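The Drawer Under the Stairs
By Delia Saavedra
2020-12-17 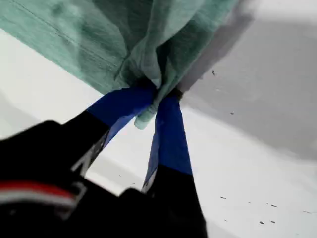

Soft and well creased: teal-green cloth with a stitched seam near one edge.

My grandmother kept her rags in a drawer under the stairs, and I was a grown woman before I understood that other families bought theirs, or worse, used paper. In our house on Escobar Street a piece of cloth had a whole career. It came in as a bedsheet or a good towel, got demoted to the guest room (we were hard on guests), and then one winter evening my grandmother would get out the big scissors and it would start over as something else.

I've been thinking about that drawer a good deal this year, with all of us home so much and wiping everything in sight. So in October I started calling people to ask what they keep, and I'm afraid I let them talk, because they were lovely company and I had no place to be.

Gervasio Benítez, who refinished furniture in Bodumthorpe for most of his life, will only use old cotton undershirts for oil. He cuts the seams away first, every one of them, since a seam will leave a line in the finish that you'll see each time the sun comes around. New cloth he can't stand. "It pushes the oil around like it's mad at it," he told me, and then we got onto the subject of his sister's dining table, which took up the better part of an afternoon and which I enjoyed very much. He hangs his oily rags flat outdoors to dry and never leaves them in a heap, where they can heat up and catch fire.

Joaquín Herrera's rules are about the kitchen. Glasses get linen, hands get terry, and heaven help the houseguest who mixes them up! He washes the linen without fabric softener, which coats the fibers and leaves a towel that slides the water from one side of the glass to the other. I tried it his way and gave up softener that same week. My towels came out stiff as cardboard for 2 washes and then settled down beautifully.

My own drawer is a mess by comparison. There's flannel from pajamas, half a tablecloth, and a square of the yellow curtains from my first apartment, number 901, where the radiator knocked all night long and I was so happy. That one I don't clean with. I take it out, I fold it again, and back it goes on top of the flannel, and the drawer sticks a little on the left side when I push it shut, just as my grandmother's did.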